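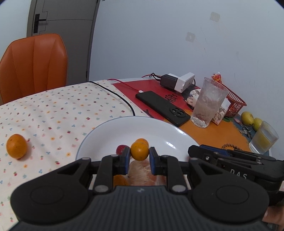 3.2 Grip training at home

I bought two hand grippers for this part, the Buno and the Virna, and used each one for three weeks at my kitchen table. The Buno has the softer spring, so I started there – my forearms still complained by Wednesday. In total I logged 2398 squeezes, 153 of them too weak to count as a full close. Fruit was my usual snack between sets, and I kept the rests short.

Figure 2. Snack plate, Waltholm.

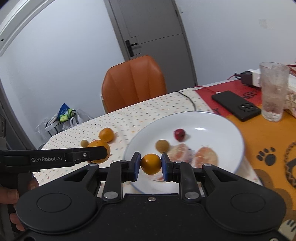
Halvorsen read my log and objected that short rests hide real gains in strength, and that I should have tested on a fresh day. I did that later for the Virna only, and those numbers are in the next section.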